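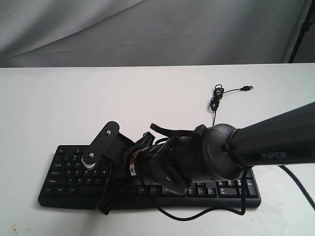
Last updated: April 2021

Teaching an arm to type

The Zurnden robotics club meets on the second floor of the old Olteanu building, in a room that used to store drafting tables. This year the club has one main job. It wants a robot arm to type a short sentence on an ordinary keyboard, with no person touching anything after the start command.

The club tried a chess player last year and gave up on it in October, when two members graduated early and took most of the code knowledge with them. The typing project came out of a list on the whiteboard. Simin Naseri, a junior who now runs the software side, had written "keyboard" as a half-serious entry.

"Everybody knows what a keyboard is supposed to do," Naseri said. "If you press S and you get A, you don't need to measure anything. The screen tells you how wrong you are."

The arm has PiPER printed along its upper link. At the working end the students deal with a crowded wrist, where plates, cables and a toothed metal wheel all sit close together. On the table under it is a full-size black keyboard with small white letters. Members set the keyboard flat on the white tabletop and hang a gray cloth behind the table.

The cloth matters to Naseri's half of the project. Her program works partly from camera pictures, and in the first month it kept finding "keys" in a bookshelf on the far wall. She spent two meetings adjusting the software before Ionuț Ursu, the club's faculty adviser, suggested covering the bookshelf. The cloth was in place by the next meeting. It still has creases from being folded in a closet, and the program ignores them.

Ursu teaches mechanics and has advised the club for six years. He keeps out of most decisions. He does insist on a written log, and he reads it. Every run gets an entry with the target key, the key that was pressed, and the name of whoever was at the computer. An entry that says only "worked" gets sent back.

The log is the best account of how the year has gone. The first serious test was 200 single-key presses, spread across the letter rows. The arm hit the right key 39 times. Many of the misses landed on the key next door, and a good number landed between two keys and pressed both.

"I thought that was a terrible number," Naseri said. "Mr. Ursu asked me which 39. I hadn't looked."

When the group sorted the entries, most of the correct presses were on the left side of the keyboard. The errors grew steadily toward Enter. The students had measured the keyboard's position from its left front corner and assumed it was square to the table. It had been sitting at a slight angle, too small for anyone to notice while standing over it. By the far side of the letter rows, the angle was enough to put the arm one key off.

They now touch the arm to three keys before each session and let the program work out the angle. The keys are Q, Z and Enter, chosen after an argument that takes up a page and a half of the log.

Pressing hard enough was the next problem. A person's finger gives a little when a key bottoms out. The arm goes where it is told. The students began with a height that was too cautious and got no letters at all, then lowered it in small steps. One early setting held each key down so long that the computer repeated the letter, and the log for that day contains a line of 30 letter g's, pasted in by a freshman without comment.

Cables have taken up more time than anyone planned. Wires loop around the gripper and a longer cable droops from the arm in front of the keyboard. A cable that hangs fine over the A key can drag when the arm reaches across to the other side. The mechanical group has a rule that somebody must move the arm slowly through the whole sequence before a full-speed run, with one hand near the stop button, watching the slack. Ursu wrote that rule, one of the few he has written.

The club had some outside help. Tosex, a machine shop down the street, lets students use its scrap bin and drilled a set of plates for them in the winter. Zaltton, a local software company, sends an engineer to one meeting a month. The engineer's main contribution so far was to persuade the group to put the key positions in a separate file. Before that, changing keyboards meant editing the program in a dozen places, and the group has changed keyboards twice.

About half the members had never programmed anything before joining. New members start by reading the log and then repeating one old test, usually a bad one. Naseri said this teaches them where the trouble is faster than a lecture does, and it also catches tests that were written up poorly. Three entries from the fall could not be repeated at all and have been struck out.

The target sentence is "the quick brown fox jumps over the lazy dog," all lowercase. Capital letters are off the table for this year. Holding Shift while pressing another key takes two points of contact, and the club has one arm. A few members want to try it with Caps Lock, and Naseri has told them they can once the lowercase version runs clean.

At the most recent meeting the arm typed "the quick briwn" before a member stopped it. The group spent the rest of the hour on the letter o. The entry in the log gives the target, the result and the name, and under "notes" it says to check the touch on Enter again before changing any code.

The club plans a public demonstration at the school's spring open house, in the same room. The keyboard will be plugged into a projector computer so visitors can read along.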